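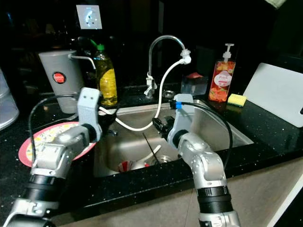

What should be cleared before a sink is cleaned?

Crockery and cutlery come out first, then any food waste held in the drain. The basin is cleaned only once it is bare, and the worktop around it is wiped last.

Drundmont College – Domestic Services, Level 2
Unit 4: Sinks, drains and worktops
Handout for the practical session

4.1 Scope

This unit covers the single-bowl inset sink in stainless steel, as found in most flats and small staff kitchens. Ceramic and composite bowls are dealt with in Unit 9. The worktop is taken to be a dark polished surface, either stone or a laminate made to look like it. The method is the same for both, but the choice of cleaner differs (see 4.5).

4.2 Terms

Bowl: the recessed part that holds water.
Rim: the flat metal edge between bowl and worktop.
Waste: the fitting at the drain opening, including any strainer.
Swan-neck tap: a tap with a tall curved spout. "Gooseneck" means the same thing and is used in the Mumley catalogue.
Grain: the direction of the fine lines in brushed steel.

4.3 Emptying the bowl

Items left in a sink are removed in a fixed order. Sharp or pointed items come out first, held by the handle. If the water is cloudy, drain it before reaching in. Plates and dishes follow, lifted by the rim with one hand underneath. Thin items such as skewers, chopsticks and straws are easily missed when they lie against the wall of the bowl or across the waste. Check for them before running the tap at full flow.

Small metal parts (bottle tops, teaspoons, foil) show poorly against steel because both reflect the light in the same way. Look from two sides of the bowl before calling it clear.

Patterned crockery should be checked for wear to the glaze. If the pattern is printed over the glaze, wash by hand with a soft sponge. Abrasive pads are not used on it.

4.4 Cleaning the bowl

Rinse with warm water. Apply a small amount of washing-up liquid to a damp cloth and work along the grain, starting at the rim and finishing at the waste. Rubbing across the grain leaves marks that show under a ceiling light and cannot be washed out.

Limescale at the foot of the tap is treated with a cloth soaked in white vinegar, left in place for 9 minutes and then rinsed well. Vinegar must be kept off natural stone. Bleach is not used on steel in this unit, and is never used together with vinegar.

Lift out the strainer, brush both faces and put it back. Run the cold tap for 60 seconds to flush the trap. Dry the bowl with a clean cloth – air drying leaves spots in hard-water areas.

4.5 The worktop

Dark polished worktops show water marks, grease and dust more than pale ones. Speckled patterns make crumbs harder to see, so the surface is also checked by passing a dry hand over it.

Laminate: washing-up liquid in warm water, then a dry cloth.
Stone: neutral cleaner only. The training kitchen stocks Praseo, used undiluted on a damp cloth.
Joint between rim and worktop: soft brush, no scraper. Report any gap in the sealant.

4.6 Assessment

The practical is marked out of 100, of which 60 marks are for the bowl and waste, and the rest for the worktop and the order of work. Students who start on the worktop before the bowl is dry lose the marks for order.

Reading: the Guerra worksheet on metal finishes, sections 1 and 2 – section 3 is on brass and can be left out.

Handout revised September 4, 2025.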